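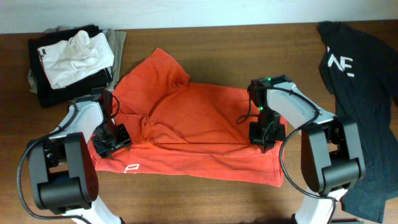 Bit-na Kong asked the first thing most buyers ask: does a folding set need to be this big, and does anyone check it? We had the same doubts before we agreed to stock it, so this page is longer than the maker would like.

Fokia Garment Set, second release
Supplied by Enongate
Page last changed 8 Jun 2018

What you get
2,572 recorded runs of two-arm T-shirt handling, on a table, with the arms driven by a person throughout. Each run comes with video from a head camera and from the wrists, plus joint positions and gripper opening for both arms. 1,055 of the runs end in a finished fold and a shirt placed on a stack. The others stop sooner. Some are a single stage, such as finding the hem or pulling it straight, and some are failed attempts that were kept and marked as failed.

The maker's leaflet calls the set "everything a robot needs to learn laundry". We don't. It is T-shirts. There are no trousers, no socks and no fitted sheets, and we would not expect a model trained on it to cope with any of them.

What we checked
We opened 400 runs at Wollside and watched them through. In 79 of them the label for the end of a stage came too early, mostly where the driver let go of the hem and then went back for it. The maker has been sent the list. Until a corrected file appears, treat the stage labels as a guide and cut your own if timing matters to you.

Timing between the cameras was good. Lighting hardly changes from one run to the next, and we'd count that against the set — a model that has only seen one table may not think much of yours.
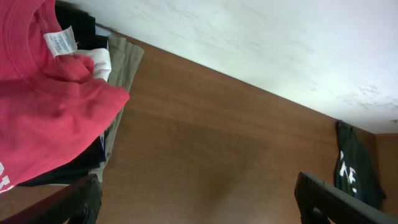

The wrist views are where the money goes, according to Chae-won Hong, and she would drop the head view before she dropped those. Grigoris Stefanou tried training both ways on the first release and saw little between them. We have not repeated either test, so take your pick.

Adding your own runs
The Ham recorder is sold separately and writes the same file layout. It works with the arms listed on its own page and no others, whatever the leaflet hints. Allow a day for calibration. Drivers get tired sooner than you'd expect, and tired runs look tired: short grabs, crooked folds, long pauses. Mark them or bin them.

Licence
One site, research use. Selling a product trained on the set needs a second licence, and the price is not published. Ask before you order.

Returns
Unopened drives only.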